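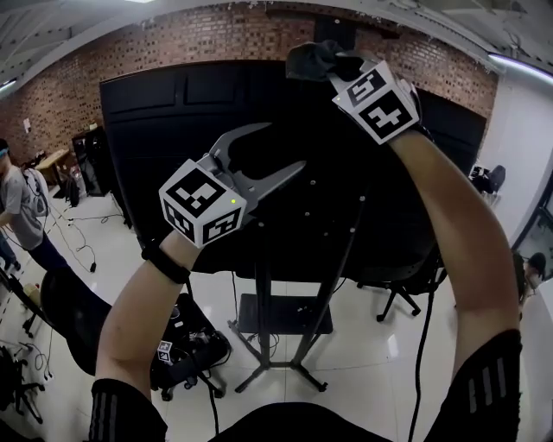 A cloth room divider on poles is a cheap way to split a shared bedroom or screen off a work corner in a rental, and it leaves no holes in the plaster. Most of the job happens above your head, and that is where people get sore or drop things. Dress for it. A close-fitting top with long sleeves, like the black one with grey stripes, won't catch on a clamp when both arms are up towards the ceiling, and a soft wristband is fine, but take off watches and bracelets. If your shoulders start to burn, put your arms down and have a break.

What you need

Two floor-to-ceiling tension poles. I used Makden ones from the hardware store, but any pole with a rubber foot and a screw collar will do.
A light crossbar, a little longer than the gap you want to cover.
Metal clamps to suit the pole. Check the jaw size before you leave the shop.
Plain cotton or a cotton blend, washed and dried before you cut it.
A step stool, a tape measure, a pencil and painter's tape.

Measuring

Measure floor to ceiling where each pole will stand, because older houses are rarely level. Write both numbers on a bit of tape and stick it to the pole it belongs to. For the cloth, take the width of the gap and add 40 cm so it hangs in soft folds. Leave the bottom edge 2 cm clear of the floor or it will collect dust and drag when you pull it across.

Stand the poles under a joist if you can find one. Plasterboard on its own will flex, and the pole works itself loose over a few weeks. Harpreet Pelletier, who put up the first of these in our house, taps along the ceiling with a knuckle and marks the solid spots with tape. A stud finder is quicker.

Putting it up

Step 1. Set each pole a bit short, stand it upright, then extend it until the top pad touches. Turn the collar by hand until firm. Leave it for 15 minutes and check it again.

Step 2. Put the clamps on while they are within easy reach and only finger-tighten the bolts. You want them to slide. Move them up to height, line them up with each other, and then do the bolts up properly.

Step 3. Rest the crossbar in place and test it with a gentle downward pull at the middle. If a clamp creeps, wrap a turn of rubber tape on the pole under the jaws.

Step 4. Hang the cloth from one end. A piece of cloth slung over a clamp bunches up and creases, as the grey one has, so spread it along the bar before you judge the length.

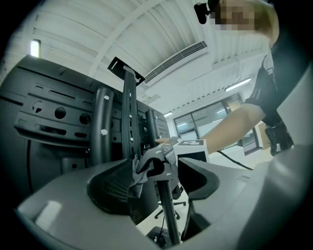
Looking after it

Check the collars every month or so, and again when the heating goes on - timber ceilings move with the weather. In our place July is when they need a turn.

Wash the cloth cold and hang it back up damp. The weight pulls most of the creases out.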